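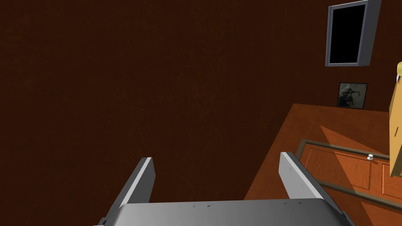

Red ocher paint

Red ocher paint is a flat, earth-colored paint made from clay that carries iron oxide. Used on walls, barns, doors and sheds. Colors run from orange brown to a deep reddish brown, depending on the clay and how hot it was burned. One of the oldest paints still sold.

Contents
Making
Use indoors
Storage
Regional types
See also

Making

Clay is dug, washed, dried and ground. Burning it turns yellow clay red; the iron loses water and changes form. Low heat gives a warm orange red. Past 600 degrees Celsius the color gets darker and a bit cooler. The powder is then mixed with a binder. Older recipes: flour paste, linseed oil, skim milk, sometimes egg. Newer ones mostly acrylic.

Flour paste paint is boiled in a big pot and has to be stirred the whole time or it burns on the bottom. Thinned with water. Goes on thick, dries matte, rubs off on sleeves if the binder is weak.

Use indoors

Common in kitchens and halls before wallpaper got cheap. Hides soot well. Makes a small room look smaller, so many owners painted only the lower half and left the top in white lime. Oil versions were also used on floors, usually 2 coats, with wax over.

Touch-ups are hard to match. Every batch of clay differs, and the paint darkens when oil or grease gets in.

Storage

Dry powder keeps for decades in a closed jar. Mixed flour paint goes sour in a week or so in warm weather, and teh smell does not come out. Small amounts for repairs are often kept in plastic bottles.

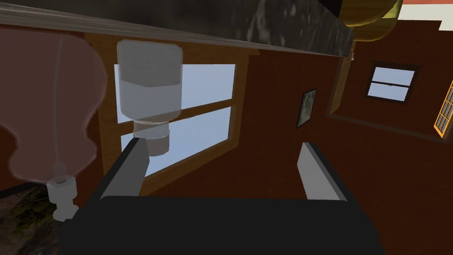
Oil-based ocher forms a skin and should be strained before use. Rags with linseed oil can catch fire on there own and are dried flat outdoors or kept under water.

Regional types

Okidholm red: dark, brownish, high iron. Sold in 17 shades up to April 2018, fewer now.
Jindham earth: lighter, more orange, coarse grain. Needs 40 percent more binder than most.
Qudah brown: sometimes listed as an ocher, but has manganese in it, so closer to an umber.

See also

Limewash
Milk paint
Umber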